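Clandeo Questions Radance Account of Gripper Stall Near Clear Panels

JOTDALE – 2025-07-22 – Clandeo, which tests service robots for building owners, today published its review of a gripper fault in the Radance arm at the Jotdale site. The review does not accept the supplier's claim that the problem has been solved.

The fault showed up in May. During a run of 60 approach moves toward a white post with clear panels on both sides, the arm failed to stop at its set distance 4 times. In each case the fingers touched the panel before the force limit cut in. There were no injuries and no glass was broken. Radance called the contacts "minor positioning events." Clandeo's review calls them collisions.

Radance blamed the lighting and sent a software update. Clandeo then repeated the test with the update installed. The arm completed 41 moves before it touched the panel again, and testing was stopped at that point under site rules. 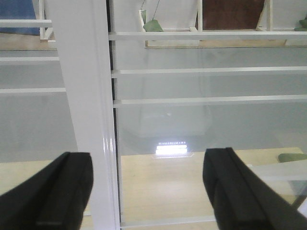 View between the gripper fingers toward the white post and clear panels at Jotdale. A bright ceiling light shows in the panel to the right of the post.

Clandeo does not rule out lighting as a factor. Glossy paint and see-through panels are hard on depth sensors, and this has been known for years. The review asks why an arm sold for use in furnished rooms was cleared without a test against either one. Radance has supplied no records of such a test – only a summary page with no dates on it.

The review also looks at the Fülöp safety module, which is meant to cut power on contact. It worked each time. Clandeo notes that a module acting after the fingers have hit something is a last line of defense, and should not be counted as proof that the arm can see where it is going.

Until the cause is shown, Clandeo advises owners of the same arm to keep it at least 10 inches from any clear panel and to turn off unattended operation. Radance has been asked for its full test logs. The Jotdale arm remains limited to supervised use.

The full review is available from the Clandeo press office on request.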